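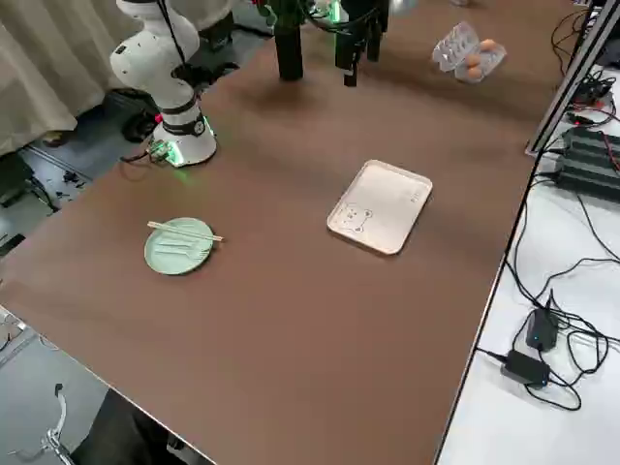
There are people who own one good tray, inherited, with handles. I own the bear tray from Fandside, and after a winter of using it I have opinions that my household has asked me to put somewhere else.

I bought it in February, when our old tray gave up and tipped a bowl of soup into a slipper. The shop had 600 of the things online, or 600 listings at any rate, and I chose this one the way I choose wine. It is cream or beige depending on your kitchen light, with rounded corners, a slim rim, and a bear's face in one corner drawn in very thin lines. The bear has round ears, a small nose and the expression of someone waiting for a bus. There is some small lettering in the opposite corner which I have never found to be of any use.

So, is it a good tray? It is a good small tray. I mean breakfast for one person who isn't terribly hungry. A mug and a plate of toast will go on it side by side. Add a glass of juice and you are playing a sliding puzzle in your dressing gown.

The rim is my main complaint. It stands up just enough to be called a rim in a court of law. A spill of tea respects it, and a boiled egg doesn't. I carried a loose egg upstairs on it once, as an experiment, and the egg toured all four sides before I reached the landing. Somtochukwu Briggs, who lives below us and heard it land, asked if we'd taken up bowls.

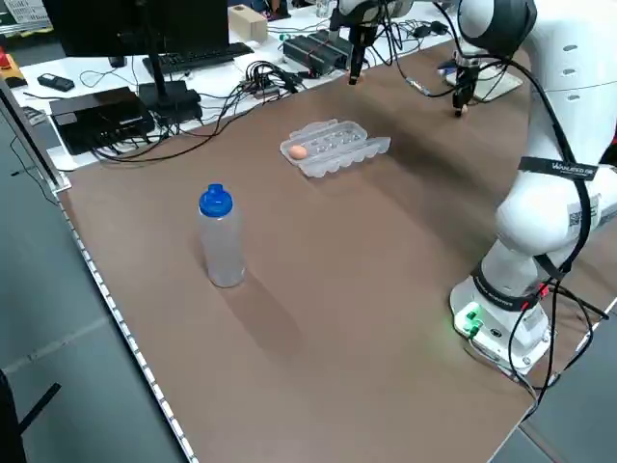 Which brings me to the egg carton, bought in the same order to get over the free delivery line. Clear plastic, moulded cups, lid that folds right back so the whole thing lies open. I had expected to resent it. I have always kept eggs in whatever box they came in, and the idea of decanting them struck me as the sort of thing people do before selling a house.

I was wrong, mostly. You can tell at a glance that you're down to your last egg, and there's a lot to be said for finding that out before the pan is hot. The cups hold our usual brown ones snugly. Very large eggs sit proud and stop the lid closing, so you end up with the lid resting on the eggs like a hat. The plastic is also on the bendy side. Pick it up from one end when it's full and it flexes in a way that concentrates the mind. Two hands, always.

It scratches, too. Ours went cloudy at the corners inside a month, and the hinge has a white crease in it that I check more often than I check my tyres.

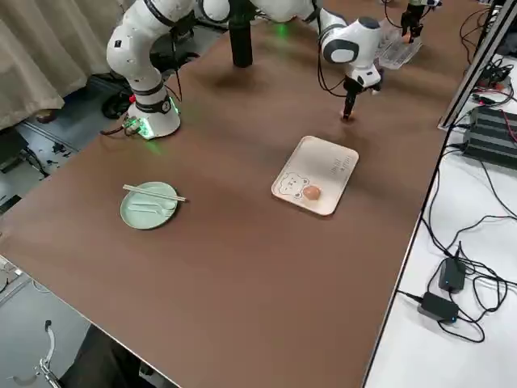

5 min read

Now the plate, which is round and pale mint green and my favourite of the lot. I already had a plastic fork in nearly the same green, from a Jelitz picnic set that has otherwise been lost to various parks, and the two look as though they were planned together. The drawback of a green fork on a green plate is that you lose it. I have scraped that fork into the bin with the crusts more than once and had to go in after it.

Chopsticks are fine laid across the rim, though they stick out a bit past the edge, so watch your sleeve. The plate has survived the dishwasher, the top shelf anyway. I can't speak for the bottom one, where my partner keeps the roasting tins and a general atmosphere of menace.

What the plate won't do is sit nicely on the tray with anything else. They're sold as matching and I suppose they match, in the sense that two people in an airport queue are going to the same place. I now put the plate straight on the table and give the tray over to the egg, the salt and whatever I'm reading.

I did try the obvious alternatives. The Kudov tray is deeper and would hold an egg in a gale, but it's the brown of old office furniture and weighs as much. The Szczepańska one is lovely, and priced by someone who has never spilt anything. I sent both back. The bear stayed, partly because by then the smallest member of the family was saying goodnight to it.
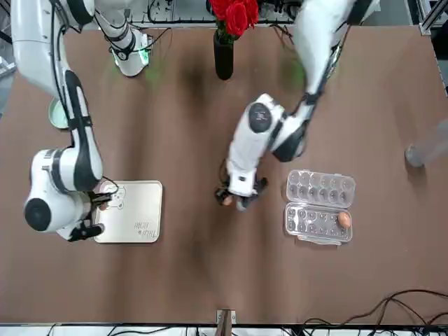
Cleaning is easy enough. A wipe does for the tray, and warm soapy water for the carton, as long as you get a brush into the bottom of each cup where the bits collect. Don't stand a vase on the tray for long if your vase sweats. Mine left a ring that took two goes with bicarb, and for a week the bear looked as if he'd been put under a glass.

The printing has held up better than I feared. There's one faint scuff near an ear, and that was me with a bread knife.

Would I buy the lot again? The plate, yes, and a second one to go with it. The carton, yes, if you buy medium eggs and have a calm temperament. The tray only if you like the bear. If you don't, get something with a proper edge and handles, and keep your eggs in an egg cup like everybody else on the stairs.

One last thing about delivery. It came in a box big enough for a microwave, with 100 per cent of the padding at the end where the tray wasn't.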